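3.2 Perceived finish and repurchase of setting powders

The second part of the survey asked the participants about loose and pressed setting powders. From the 359 women who completed the questionnaire, 62 had stopped using a powder in the last year before the package was finished. We asked them to write the reason in their own words, and two coders (Korletey and Ayaaba) sorted the answers separately. Differences were discussed until both agreed.

The most frequent complaint concerned the shade. Many participants with deeper skin wrote that a powder sold as "translucent" left a gray or ashy layer on the cheeks, especially in photographs with flash. Aidoo found the same complaint in his earlier interviews with makeup artists, but his group was small and all of them worked with brides. In our data the complaint also came from women who use powder only on the forehead and nose.

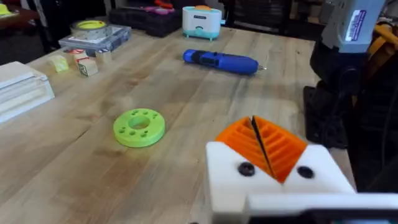

Figure 4. Work area with wooden bench.

A second group of answers was about dryness. These participants liked the powder in the first hours and disliked it in the afternoon, when it collected in the fine lines under the eyes. It must be noted that we did not ask which foundation was worn under the powder, and this can influence the result strongly. Mollel suggests that a silicone-based foundation makes the effect weaker. We could not test this with our questions.

Price was mentioned less than we expected. Of the participants who stopped, only five gave it as the main reason. The buyers of the Plitia pressed powder and those of the more expensive Grevier powder did not differ clearly on this point, although the Grevier group was more willing to try a second shade of the same product before changing the brand.

Online reviews had a role at the first purchase. Roughly 49 percent of all participants had read at least one blog post or watched one video before buying. For the repurchase, they trusted mainly their own experience and the opinion of a sister or a friend. We return to this difference in Section 4.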